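Tea rooms return to the waterside

The reopening of the Cisternas building has given the harbour district its first public tea room in a generation. The pumping station stood locked for eight years before the Pludevside Trust took on the lease, and the decision to place a tea room on the ground floor was a matter of long debate among its members.

Tea rooms of this kind once served dock workers between shifts. Parish records list several along the quay, most of them run by widows under licence from the port. They sold tea by the pot, bread by the slice and little else. The licences lapsed when the port moved downstream, and the premises passed to chandlers and later to storage firms.

The Trust has sought to keep to the older pattern. Loose leaf is bought in two grades, and a pot may be shared at no further charge. Visitors may stay as long as they wish. In April the room received 3000 visitors, many of them residents of the nearby streets. 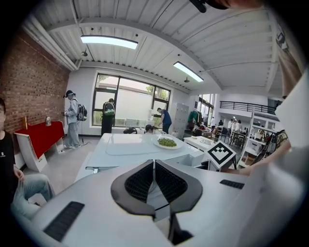 Myfanwy Gough holds that a shared pot matters more to regular visitors than the choice of leaf, and would like the rule written into the lease. The Trust has so far declined to do so, on the grounds that prices must be reviewed each year.

Supply remains a concern. Water in the district is hard, and black teas brewed with it tend to form a film and lose their brightness. A filter has been fitted at the main tap, and Hendrik Dewulf has advised the kitchen to blend with a stronger Assam during the winter months. Opening hours will be extended to the early evening once a second cook has been appointed.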